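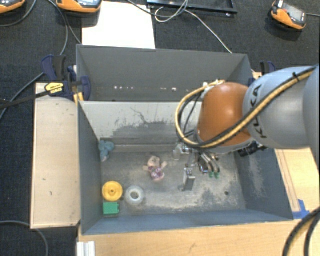
Mirjam Baumgartner

Reports > Grants > Hornville Allotments > Spring update

4 min read

The grant from the Gallardo fund was paid in two parts, and this report covers what we have done with the first part up to the end of March. The water supply is finished. The paths are not.

The old standpipe by the Plolgate entrance has been taken out and replaced with three new ones, spread along the main track. The trench was dug by hand for most of its length, as the digger could not get past the hawthorn hedge. The pipe and fittings came to £2,490 against a budget of £2,000. The extra went on a deeper run under the track, which the water company asked for after its first visit. We have covered it from plot rents and are not asking for more.

Nineteen plots were vacant when we applied. All have been cleared of bramble and old carpet, and most are let. Two at the bottom end flood after heavy rain and I do not think they should be let as they are. I would like to put willow and currants there and leave them as shared ground, if the fund has no objection.

The path work has slipped. We ordered 40 tonnes of stone from Pinness in the winter and had half of it before the lane became too soft for lorries. The rest is promised for May. Until then the lower path is passable in boots but not with a wheelchair or pushchair, and the people who asked for it have been told.

The seed swap was well attended and used up what was left of the events money. We ran out of broad beans early and had far too much chard.

For the second payment I need to send the invoices for the stone and a revised plan of the lower plots. Both will follow once the last load has arrived.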